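The Left Arm

Torben Thiele had been told to produce a number by Monday, and by the end of the second week he had two of them, which disagreed.

The test was simple. Two arms stood over a white table. A program picked a dish, assigned it to an arm, lifted it, moved it and put it down. If the dish stayed in the fingers the trial scored one. If it slipped, cracked or failed to leave the table it scored zero. Each pair of fingers got 200 trials. The soft black pads from Zallska had finished with a higher score than the hard ones from Sperling, and the purchase order for the Zallska pads was already typed and sitting in Elfriede Brinkmann's tray.

The second number came from Umut Oral, who had rerun the analysis with the arms separated. On the right arm the soft pads were better. On the left arm there was no difference between the two sets at all.

"Then the left arm is worn," said Brinkmann.

"It was calibrated before the run," said Thiele. "And after."

"By whom?"

"By me."

She wrote that down. She had run the test hall at Fumbridge for a long time and wrote down most things, in pencil, in a ledger with a torn spine. She asked what a worn arm would look like in the data. Oral said it would look like a wider spread in the closing force. She asked whether the spread was wider. He said it was the same to the second decimal.

"Find out," she said. "I'll hold the order until Monday at noon."

Thiele moved a cot into the store room. Oral went home at six and came back at five, and between them the arms were idle for less time than they had been since delivery. They swapped the cables from left to right. The result stayed with the left. They swapped the controllers. The result stayed with the left. On Saturday they unbolted both wrists, exchanged them, torqued the bolts, ran the calibration twice and started a short series of 54 trials. The result stayed with the left, although by then the left arm had the right arm's wrist, cable and controller, and very little about it could still be called the left arm except where it stood.

Thiele sat on the floor and went through the wrist camera recordings. He had been avoiding them. They were long, and the camera was close enough to the fingers that a good part of every picture was finger.
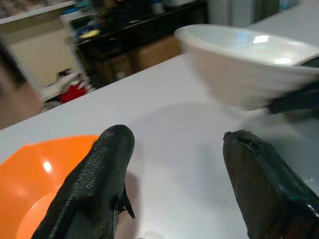 FUMBRIDGE, February

Dear Bastian,

You asked me to write when I had something to report, so I am reporting. You will remember the rig, since you poured the floor under it. I need you to tell me about the floor.

I have been watching the bowl trials. One gripper holds the white bowl by the rim and wall while the other waits, and the waiting one sees the lift from its own wrist. I had only ever looked at the camera of the arm doing the work. The bowl comes up tilted. The tilt by itself is nothing, they all tilt a little. What I did was take the angle at the moment of contact and plot it against the time of day.

For the right arm the plot is a flat band. For the left arm it has a step in it. The step comes shortly after seven in the evening and goes away before six in the morning. I checked it on all the bowl trials I have, with both sets of fingers, and it does not move by more than a few minutes.

All of the soft-pad trials on the left arm were run in the evening, because Umut had the left arm in the daytime for the hard ones. We did not plan that. It was a matter of who got in first. So I have compared one set of fingers on a table that was level with another set on a table that was not, and the soft ones came out equal. I think they are better than equal. I can't say how much better until the series has been run again with the order mixed, and I should have mixed it the first time.

My question is about the slab. Is there a joint under the left end of the table? Uwe Reinholz says the old drawings show one, but his copy is a photocopy and the line could be a fold. He also says the heating for the Munitgate building next door shuts down at seven. If the slab is tied to theirs and theirs cools, I would expect the left end to drop by an amount I can measure. I have put a level on it and will read it every half hour tonight.

Please don't mention this to Elfriede before I do. She will ask who assigned the hours.

Torben

The answer came on Sunday by telephone, and was short. There was a joint. Kuhlmann had signed for it himself.

At half past eleven on Monday Thiele put the level readings on Brinkmann's desk, with the plot on top and a request for another 200 trials per set underneath. She read the request first. Then she opened the ledger and turned back several pages.

"Who assigned the hours?" she said.

"I did."

She wrote it down, took the purchase order out of the tray, and asked him what time the heating came back on.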